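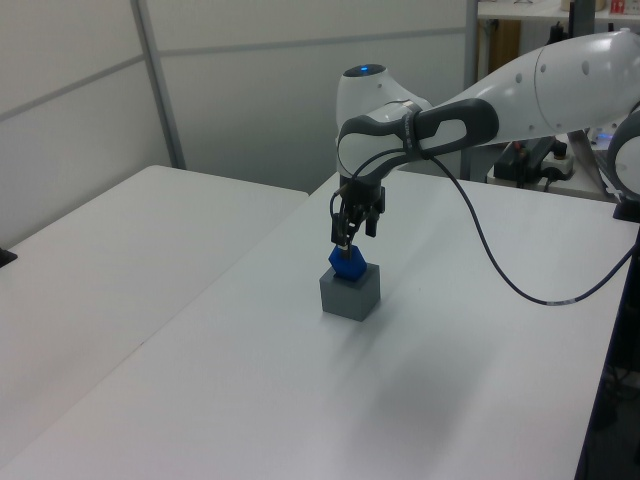 Orlando Ospina
7 Apr 2019

Search posts Go

Okay, block people, gather round. I have been sorting building blocks since breakfast and I have opinions (you knew I would).

My aunt Ginette Picard gave me her whole Stavimik collection in January. 763 pieces, in three shoeboxes, zero order. Gray cubes, blue hexagons, a ton of little wedges I don't know what to do with.

I started by color. Mistake! Everything looked gorgeous and then I couldn't find a single cube when I wanted one. So I dumped it all back out and went by shape.

Cubes are the best base, I will not be taking questions. Flat top, flat bottom, they stay where you put them. A blue hexagon on a gray cube is my favorite little combo right now, it looks like a tiny building with a hat.

Hexagons on hexagons though? Went up 2 and quit. My corners never line up and it makes me itchy.

Also, plain white table. I used to build on the rug like an animal and lost pieces for weeks at a time. On white you can see every block, even the gray ones, and the little shadows look so good in the late afternoon.

The cubes went into an Elledby tray with 36 slots, two to a slot if I squish them. The wedges are in a soup bowl until I think of something.

Still missing from the old checklist: one long arch and the green half-round. If you have spares, I will trade you wedges. So many wedges.

Tomorrow I'm trying a bridge. Cubes for the legs, hexagons on top, wedges if they behave.

Comments

Maëlys Sabatier: By shape, always! Color is for people with maids.

Noémie Roussel: I have a green half-round, a bit chewed on one side. Want it?

Orlando Ospina: YES please, chewed is fine

Aurélien Langlois: How many wedges are we talking

Orlando Ospina: 60. Send me your address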